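Sturumero 双指夹爪套件使用三个月:钱花得值不值,预算该怎么留

发表于 2024年9月20日 栏目:设备与采购 作者:Isabelle Thibodeau

先说说背景吧,不然后面讲钱的部分大家可能听得云里雾里。我们是一个很小的工作室,平时给几家做教学用具和小包装的客户打样,顺便接一点抓取方案的前期验证。说白了,就是客户拿一袋子零零碎碎的东西过来,问我们:“这些机器能不能拿?”以前我们都是租一整天的设备来试,租到后来发现,光租金就够让人心疼的,于是去年 12 月开会的时候,我和 Grigore Barbu 把“自己买一套”写进了新一年的预算表里。

预算表第一版特别乐观。夹爪一行,备件一行,没了!Grigore 做过好些年产线维护,看完以后只回了我一句:“线呢?支架呢?桌子呢?”我当时还有点不服气,现在回头看,他问的这三样,每一样后来都让我们多掏了钱。

最后买的是 Sturumero 的双指夹爪套件,带腕部相机的那一版,通过经销商 Itix 订的,套件价 2,000 欧元。比价的时候也认真考虑过 Dunent,他家的便宜一截,手指的开合也很顺,可是腕部相机要另外配,支架还得自己找人加工,七算八算下来差不了多少。如果你手边正好有会做支架的朋友,Dunent 我觉得仍然值得看一眼,别因为我没买就把它划掉。

开箱体验我要夸一夸。每一包螺丝都单独装好,袋子上写着用在哪一步,说明书虽然薄,图画得清楚。Sibel Öztürkmen 一个人就把它装上去了,中间只喊过我一次,是让我帮忙扶一下。两根手指是扁平的板状,前端收窄,这一点我很喜欢,因为我们要拿的东西大多不大,手指太胖的话,还没碰到目标就先把旁边的东西拱跑了。

台面我们选的是哑光灰色。这个决定来得有点曲折:最早用的是一张亮面白桌子,灯一开,反光严重得很,相机里到处是亮斑。后来 Sibel 建议换成深一点、不反光的,试下来果然舒服多了,颜色鲜一点的小东西放上去很容易认。做预算的朋友请把台面当成设备的一部分来算,我们这块花了 298 欧元,比第一版预算里留的(零!)多了整整 298 欧元。

测试用的物件倒是不必花什么钱。我们一开始还想去订一套标准测试件,看了报价以后默默关掉了网页。家里厨房、孩子的玩具箱、便利店,随便凑一凑就有软的硬的、圆的长的、透明的不透明的。小饮料瓶这一类尤其好用,瓶身带弧度,透明的部分又会反光,对相机和手指都是考验。

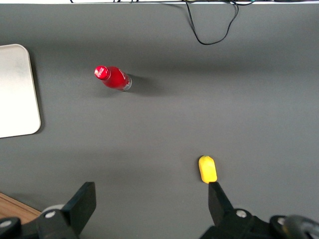

腕部相机视角:左上是横放的红色小瓶,右下的黄色小物件紧挨着右侧手指的前端。

用腕部相机来看,好处是手指和物件的相对位置一目了然,调程序的时候省了很多来回跑的功夫。缺点嘛,画面下方有相当大一块被夹爪自己占掉了,手指后面的支架、螺丝头统统入镜,真正能用来看台面的部分没有想象中那么宽裕。还有影子。光从一侧来,瓶子旁边就拖出长长一道,夹爪自己也会在台面上投下一片暗的。我们后来又补了一盏柔光灯,放在另一侧,情况好了不少,不过这盏灯当然也不在预算里(Grigore 很有风度,没有说“我早讲过”)。

再说线缆,这是我最想唠叨的部分。套件附带的线偏长,对大工位来说是好事,对我们这种小台子就有点累赘,多出来的一截不知道往哪儿放,走到台面上来就占地方。原厂的理线套件要另外买,价格我觉得偏高,我们先用魔术贴扎带凑合着。如果 Sturumero 的人看到这篇文章,真心希望你们出一个短线版本,我一定第一个下单。

扣分的还有备用手指的供货。我们在 Itix 下了一副备件,等了 5 周。客服 Ciarán Moynihan 态度非常好,每次去问都认真回复,可等就是等,期间我们干活都小心翼翼的,生怕把手上这副磕坏。建议下单的时候直接把备件一起订了,别学我们想着“用坏再说”。

运费和培训也提一句。运费 100 欧元,含保险,我觉得合理。培训我们没有买,Itix 那边给了一段线上讲解,够用了。要是团队里完全没有接触过机械臂的人,我倒建议把这笔钱留出来,比自己瞎摸索省心得多。我有一位做包装的同行 Hjørdis Moen,他们工坊就是买了培训的,她跟我讲,最值的部分是讲师顺手帮他们把工位布局改了一遍,托盘往外挪了挪,手臂转动的空间一下子就宽敞了。我听完回去也照着挪了我们的。

有读者上次留言问,要不要一步到位买 Tuhiwai 的那种多指款。我只在展会上摸过,手感是真好,价格也是真让人清醒。以我们现在接的活儿来看,两指基本应付得了,拿不了的东西,我们会老老实实告诉客户拿不了。等哪天拿不了的订单多到让人坐不住,再来写多指的评测吧。

给打算明年做采购计划的朋友列一下我们现在的预算表,行数比第一版长了许多:夹爪套件、备用手指、运费与保险、台面、补光灯、理线、托盘和收纳,再加一笔机动。机动这一笔请一定写上,哪怕写得不多,到时候要用钱,不必再单独去申请一次,心情会好很多。

评分的话,夹爪本体我给得很高,做工扎实,三个月下来手指没有松过,螺丝我们按说明书定期紧一紧就行。相机中上。线缆和备件供货拉了后腿。整套算下来,和我们以前按天租设备相比,我还是很高兴自己买了,现在客户上午把东西送来,下午就能试,不用再去凑别人的档期。

短线版的事我已经给 Itix 写过邮件了,有回音我会更新在评论区。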